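OK a few people asked what it's like at work now that we have "the robots," so I'm going to do a thread, because I've been stewing on it for a while and my group chat is sick of me.

Background: I'm in the hub cell at Skesham. We handle round metal parts all day. Pick it up, turn it, check the face, put it down, next one. I've done this for 6 years and I can do it half asleep (and on second shift I pretty much did).

Back in January they told us a two-arm setup was coming to our end of the building. The announcement was one slide. One! It said "Phase 1" at the top and had a stock photo of a lady in safety glasses smiling at a tablet.

You can imagine how break went that day. Half the table was already pricing out their severance. The other half said it would be in a crate by Easter like the last thing they bought us.

It's not in a crate. We call it Arthur. I don't know who started that but it's on the whiteboard now and even the managers say it.
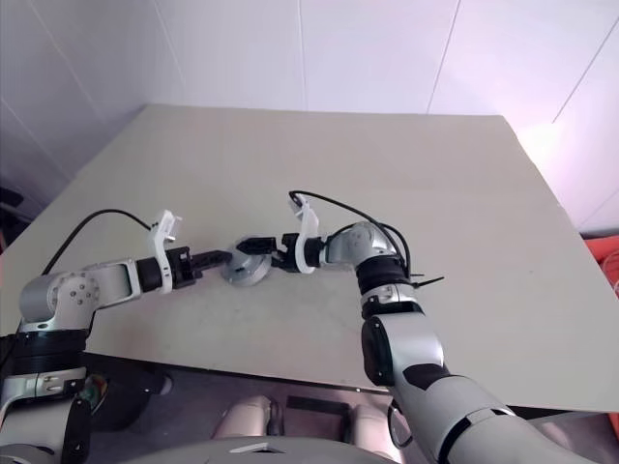 Arthur, both hands reaching for one part. My old job, more or less.

So what changed for me. My wrists, first of all. I used to go home and not be able to open a jar. I'm on the bench maybe half the shift now and the rest of the time I'm minding Arthur, and I can open all the jars. I'll give them that one, no argument.

Second thing, the quiet. We used to stand across from each other and talk the whole shift. Kids, football, whose truck was making what noise. Now I'm on one side with a screen and everybody else is down at the far benches. Didn't see that coming and I don't love it.

Third, the paperwork!! Every time it stops I have to pick a reason off a menu in this program called Rornden. There are 51 reasons. I use 4 of them. "Other" is not one of the choices and believe me I've looked.

Somebody replied asking if it's faster than a person. On a good run with easy parts, it keeps up with me on a Friday afternoon. With me on a Tuesday morning, no. But it doesn't go to lunch, and that's the number they put on the chart upstairs.

The part I get a little heated about is the training. Grokevach (the outfit that installed it) sent a trainer for 10 hours total, split over two days, and day one was mostly logins. Everything useful I know about that cell I got from standing next to it and writing stuff in a notebook. 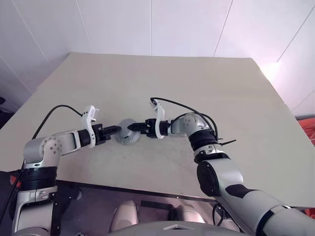
My notebook is mostly about placement, and I'd bet it's worth more than the binder they gave us. Where the part sits matters so much more with Arthur than it ever did with people. If you hand me a part crooked I just fix it without thinking. Arthur likes it the way it is there, hub side up, flat on the board and pretty much midway between the two grippers so each one comes at it from its own side. I've got a whole page just on that. I showed it to my lead and she took a picture of it with her phone, and two weeks later it showed up in the official work instructions with no name on it. Cool cool cool.

Which brings me to money. I'm doing the bench AND the cell AND the menu of 51 sadnesses and my pay grade says "assembler." I asked about it in my review. I was told they're "looking at the job family." They have been looking at the job family since spring.

For the people asking about layoffs, no, no one on my line got cut. But two people retired and those spots never got posted, and I think we all know how to read that. If you're a temp hoping to get hired on, it's a different building than it was when I came in.

I don't hate the thing. I want that on record because some of the replies are getting spicy. On a night when it's running clean I kind of enjoy it, and when it faults out I'm the one they come get, which feels good if I'm being real with you.

What I'd tell anybody whose plant is about to get one: ask who is going to run it and what that person gets paid, and ask BEFORE it's bolted down. We asked after. Also ask to see the stop menu.

Going to bed, I'm on at 6. Will answer the wrist brace questions tomorrow, there are a lot of you with bad wrists out there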